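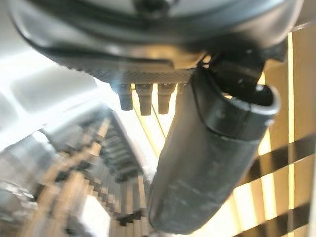
Wann darf ein Roboter im Haushalt zugreifen, und wann muss er loslassen? Bei Noltine, einem Prüfdienst für Servicerobotik, liegt dazu seit September eine überarbeitete Hausregel vor. Sie umfasst 47 Punkte und gilt für alle Versuche in Wohnungen und Küchen. Geschrieben hat sie die Leiterin der Abteilung Anwendungssicherheit, die vorher in der Abnahme von Industrieanlagen gearbeitet hat. Wir haben am Donnerstag mit ihr gesprochen.

Die alte Fassung stammte im Kern aus der Fabrikhalle. »Da gab es einen Zaun, eine Lichtschranke und einen Menschen mit Schlüssel«, sagt sie. »In einer Küche gibt es das alles nicht. Da gibt es eine Klappe, die offen steht, und jemanden, der sich ein Glas Wasser holen will.« Von den früheren Vorgaben seien deshalb nur 15 unverändert übernommen worden, vor allem die zu Not-Halt, Kabelführung und Dokumentation.

Neu ist ein Abschnitt über das Greifen von Geschirr. Er beginnt mit der Kraftgrenze. Jeder Greifer wird vor dem Versuch mit den Teilen geprüft, die er später anfassen soll, und zwar mit dem schwersten und dem dünnwandigsten. Ein Mittelwert aus dem Datenblatt reicht nicht. »Teller sind gutmütig, die haben einen Rand und stehen von selbst im Gestell. Schalen sind schwieriger. Wer nur mit Tellern einmisst, hat die Hälfte nicht geprüft.«

Beim zweiarmigen Arbeiten verlangt die Regel, dass für jeden Arm einzeln festgelegt ist, was er bei einer Störung tut. Ein gemeinsamer Befehl »alles auf« ist untersagt. Sie erklärt das an der Spülmaschine: »Der eine Arm hat einen Teller, der andere hält den Korb. Wenn der Korb losgelassen wird, passiert meistens wenig. Wenn der Teller losgelassen wird, liegt er auf dem Boden. Also muss man vorher wissen, welche Hand welchen Zustand hat, und das muss im Protokoll stehen.«

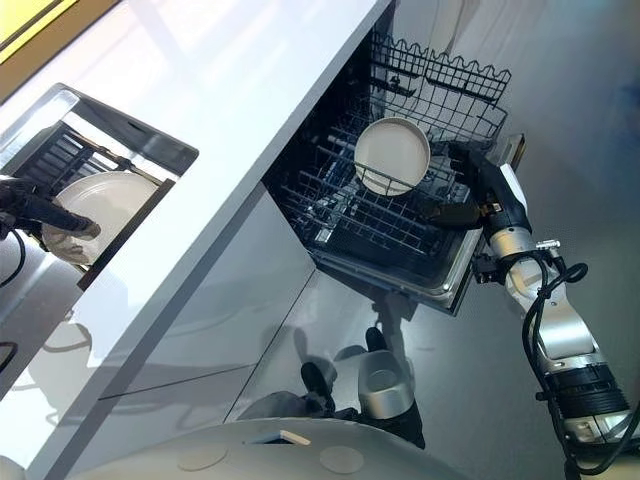 Für Türen und Auszüge gilt außerdem eine Reihenfolge. Erst wird die Klappe vollständig geöffnet, dann der Korb bewegt, dann erst etwas hineingestellt oder herausgenommen. Beim Ziehen am Korb gilt eine niedrigere Geschwindigkeit als bei freier Bewegung. Einige Entwickler hätten das für übertrieben gehalten, sagt sie. Das Team von Kurkham habe zwei Wochen lang dagegen argumentiert und die Vorgabe am Ende doch in seine eigene Anleitung übernommen.

Länger diskutiert wurde über die Kabel. Viele Forschungsarme haben außen liegende Leitungen, und im Labor stört das kaum. Neben einem Drahtkorb sieht die Prüferin es anders. »Eine Schlaufe am Handgelenk ist in Ordnung, wenn sie kurz genug ist. Wir fahren den Arm langsam in alle Endlagen und schauen, ob sie irgendwo einhaken kann.« Das dauere 7 Minuten, wenn man geübt sei. Bei Iturra gehört dieser Durchgang inzwischen zum Aufbau am Morgen.

Ein weiterer Punkt betrifft Flächen, die spiegeln oder gegen das Licht stehen. Glänzende Fronten, polierte Böden und helle Fenster machen den Kameras am Greifer zu schaffen. Die Regel schreibt keine bestimmte Beleuchtung vor, verlangt aber einen Probelauf bei dem Licht, das während des Versuchs herrscht. Wird es später deutlich heller oder dunkler, ist der Probelauf zu wiederholen. »Das ist lästig, gerade im Herbst«, räumt sie ein.

Zum Personal steht wenig in dem Papier. Zwei Personen müssen anwesend sein, eine davon mit dem Not-Halt in der Hand und ohne andere Aufgabe. Gespräche mit Besuchern gelten als andere Aufgabe. Wer den Halt auslöst, muss das nicht begründen, der Zeitpunkt wird nur notiert.

Offen ist noch, wie mit nassem Geschirr umzugehen ist. Nestetero hat dafür ein eigenes Prüfverfahren vorgeschlagen, bei dem die Fingerflächen vor jedem Griff befeuchtet werden. Die Prüferin hält den Ansatz für brauchbar, will aber erst weitere Messungen sehen. »Ich schreibe ungern eine Zahl in eine Regel, die ich nicht selbst nachgemessen habe.« Bis dahin gilt bei Noltine, dass für feuchte Teile eine gesonderte Freigabe nötig ist, schriftlich und vor Beginn des Versuchs.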